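Handheld gripper demos for plug insertion: does the second hand help?
Forum: Manipulation and Learning > Data and Methods

7 posts

kelp_servo
October 7, 2021

Putting this up for criticism before we write it up properly. We have been collecting demonstrations with handheld grippers on small electrical fittings: chargers, plugs, power strips. Each gripper has its own camera, and there is one more camera at head height looking down at the table. The policy is trained on the handheld recordings only, with no teleoperation.

The set is 1,131 demonstrations after filtering, from 2,000 recorded. Most of what we threw out was tracking loss. We compared two policies on the same strip and charger: one trained on single-gripper episodes, one on episodes where the other gripper steadies the strip. The two-gripper policy aligned better, with a median lateral error at first contact of 1.3 mm against 2.2 mm.

Typical view from the gripper camera during the charger episodes:

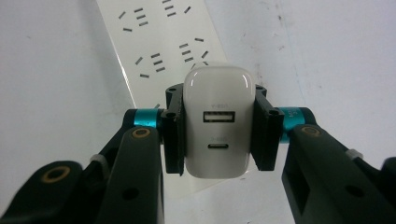 Fig. 1. Charger held between the finger pads, power strip behind.

Note how much of the strip is hidden once the charger is close. My reading is that the last centimetre is done more or less blind and that the policy leans on the outlets it can still see further up the strip.

Happy to share the filter settings if anyone wants them.

vasarer_bench
reply to kelp_servo

The comparison isn't clean. If the strip is free to slide in the single-gripper episodes, you are measuring the strip moving, and the second gripper's contribution to the policy is a separate matter. Did you run a third condition with the strip clamped to the table?

Also, 1,131 out of 2,000 is a heavy cut. What is the split between the two conditions? Fast demonstrations lose tracking more often, so the filter may have left you with slow, careful operators in one arm of the comparison and a mixture in the other.

kelp_servo
reply to vasarer_bench

No clamped condition. Fair point, and it is the obvious thing to add.

The split after filtering is close to even. I haven't checked demonstration speed by condition but the timestamps are there, so I can.

tern_and_bolt

I don't agree that the last centimetre is blind. In Fig. 1 both ports on the charger face are towards the camera and so are the pads on either side of it. The pose of the charger in the grip is fully observable. What you can't see is the contact. Those are different failures and I'd want them logged separately.

We had the same argument over the Sutanto rig in July. Once we labelled grasp slip and socket miss as separate outcomes, nearly all of the misses came from slip before contact. Changing the pad material did more for us than any change to the policy.

handero_user13

What does the head camera see when both grippers are working? If the hands cover the strip from above, it adds very little and you could drop it and save yourself the calibration. We run a pair of Handero units and stopped using the overhead view months ago.

kelp_servo
reply to handero_user13

Depends on how the operator sits. Ours works from the near edge of the table with the strip on a white foam board. The strip gets pinched between the two grippers partway through an episode, and at that point the wrist views are close up on plastic while the head view still has the hands, both tools and the lead. 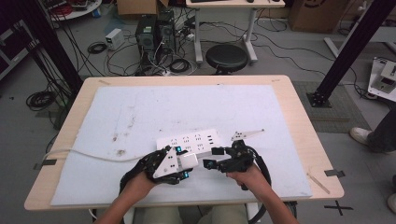 We don't feed that view to the policy. It is used for two jobs: recovering the relative pose of the two grippers when one tracker drops, and labelling episode boundaries. The first of those rescued 122 episodes which would otherwise have gone in the bin. Whether that justifies a third stream is open to argument. Storage is the main cost, and synchronising it took longer than I would like to admit.

One weakness I should mention is the background. White strip, white board. Edge contrast on the strip body is poor and the dark sockets do most of the work. I would expect the policy to degrade on a darker surface and we have not tested that.

tern_and_bolt: agreed on separate logging. I can relabel slip from the gripper video by hand for the evaluation runs. The training set is too large for that.

vasarer_bench
reply to kelp_servo

The 122 worry me more than the rest. Relative pose recovered from a head camera will be noisier than your tracker, and by definition it only exists for two-gripper episodes. So one condition contains a class of data the other can't have. Retrain without them and report both numbers.

tern_and_bolt
reply to vasarer_bench

Noisier poses in the two-gripper arm ought to hurt it, and it still came out ahead. I'd call that a conservative bias. Worth a line in the write-up, but I wouldn't hold the result back for it.

vasarer_bench
reply to tern_and_bolt

Only if the noise is zero mean. A constant offset in the head camera calibration would be learnt as a strategy.

kelp_servo

Retraining without them is cheap enough, so I'll do it. The clamped condition needs new recordings and will have to wait for table time at Irnthorpe. Current order of work is the speed check, then the retrain, then slip labels on the evaluation runs. Filter settings are in the shared folder under the version 13 config. The confidence threshold in there is per frame, and an episode is dropped after five consecutive failures.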